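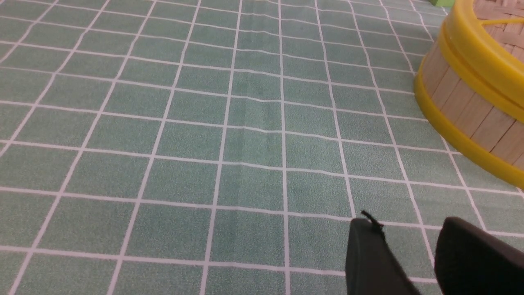 A reader in Drirnstead writes that she has kept every issue of her town newspaper for 53 years, and that the oldest have turned brown and split along the fold. She asks whether anything can be done at home.

Advice > Paper and Print > Keeping Old Newspapers

Search this section Enter keywords Go

Newsprint is made from wood pulp that contains acid, and it darkens with light, heat and damp. The change cannot be reversed at home, but it can be slowed.

Choosing a place. Attics and basements are unsuitable. An inside closet on a main floor is preferable. Papers should be kept off the floor and away from heating pipes.

Handling. Wash and dry the hands before touching old issues. Remove staples, paper clips and rubber bands. Do not use household tape on a tear – the adhesive stains, and it cannot be lifted later without damage.

Storing. Open each issue to its full page size where space allows and lay it flat in an acid-free box. Place a sheet of buffered tissue between issues. Boxes should be filled no deeper than 2 inches, as the weight of a full stack crushes the lower copies. Plastic bags trap moisture and should be avoided.

Clippings. Single articles should be kept apart from photographs and letters, which newsprint will stain. Write the name of the newspaper and the month of issue in pencil on the folder, not on the clipping. A photocopy on acid-free paper will outlast the original.

Scanning. A setting of 400 dots per inch is suitable for small type. Place black paper behind the page so that print from the reverse side does not show through.

Bound volumes of the Flerkley weekly held by this office are checked each April. Households may wish to follow the same practice – look for insects, musty odor and loose fragments at the bottom of the box.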